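Tulora TD2 desk, three months in. Short version: good top, bad drawer, fine for the money

Bought this in May after the old desk finally gave up (leg brackets, both of them). Been meaning to write it up since. Typing fast, on lunch.

Paid 744 for the desk, delivery was on top. Stalleck had the same size desk at 1586 and I did go and lean on it in the store. Nicer legs. Not twice the price nicer. Drunen do one for less but the top is two pieces with a seam down the middle and I'd have crumbs in there by day two.

Delivery. Two boxes, came at 7 in the morning, driver very polite, would not take it up the stairs. Ramesh Kanaujia from downstairs got the heavy end, thank you Ramesh. Top was well packed, foam on all corners. Leg box was split down one side and a bag of washers had gone walkabout inside. Found all but one.

Assembly. Booklet says 45 minutes. Took me an evening and part of the next. Step 6 shows the crossbar upside down, if you follow the drawing the holes don't meet. Flip it. Also do NOT tighten the leg bolts till the crossbar is in, I did and had to back every one of them out again. Hex key in the box is soft as cheese, use your own.

Emailed support about the washer. Got a reply from a Dinesh Mittal the next day, washer arrived inside the week with a spare drawer handle I hadn't asked for. Can't fault that.

Size. Long enough for a monitor, laptop and a mug well away from both. Depth is better than I expected, I can get my forearms flat. Height is fixed, which was nearly a dealbreaker. I'm tall-ish and it's ok. My sister in law Sarla Dhillon tried it for a day and wanted a footrest. Try before you buy if you're under average height.
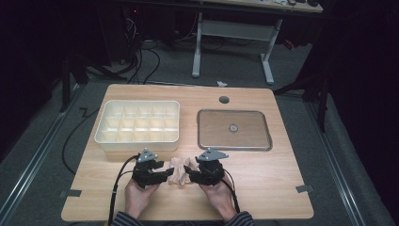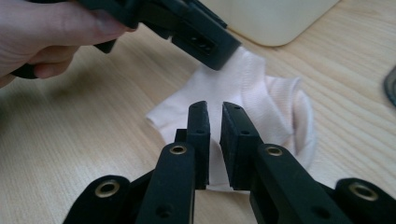
Desk tops are where these mid price brands cut corners so I went hard on this one. Coffee, ballpoint, one very hot pan that I put down without thinking (my fault). Coffee wiped off next morning, pen came off with a bit of rubbing, pan left a faint ring that you only see with the lamp on low. Color is a light, warm wood with a fine grain, and if you like a small compartment tray for clips and bits like the white one with the fifteen little squares, it looks good against it. Mine has picked up two scratchs near the front edge, both from my watch strap. I've since put a mat down.

Wobble. Some. Side to side it's solid, front to back you get a shiver if you type hard. I type hard. Monitor on an arm made it worse so I went back to the stand. Tightening everything after two weeks helped a lot, they should put that in the booklet. Did it again last week and got maybe a quarter turn out of each bolt.

The drawer. Right. This is where the star comes off. Runners are plastic, they stick when it's humid and it doesn't pull all the way out so the back third is lost. Put 100 sheets of printer paper in and it sags so the front catches. Took the paper out, stopped catching. So it's a pen drawer, call it a pen drawer. Candle wax on the runners makes it bearable. If they sold the desk without it for less I'd have that one.

Cable tray underneath is ok. Wire basket, two screws, bit narrow for a big power strip. Mine sits at an angle. Brick for the laptop won't go in at all so that lives on the floor with a Pandey cable box over it, got that separately.

Smell. Strong glue smell first few days, windows open, gone by the end of the week. Mentioning it as a couple of other reviews made it sound toxic. It wasn't, it was just a new desk.

Someone at work, Oluf Steinarsdóttir, has the wider version and says hers bows slightly in the middle under two monitors. Can't check, I've only the one. Would think twice about the wide one with no center leg though.

Things I'd want to know before buying:
Weight is 113 lb with both boxes, get help on stairs
No height adjustment at all
Feet mark soft floors, buy felt pads
Returns are free but you need the orignal boxes and I'd already cut mine up

Would I buy again, yes, at 744. Not at full list. They seem to put it on sale every couple of months so wait. Four stars, would be four and a half if the drawer was any good.

Update: handle came loose on the drawer, so the spare from Dinesh got used after all. Still four.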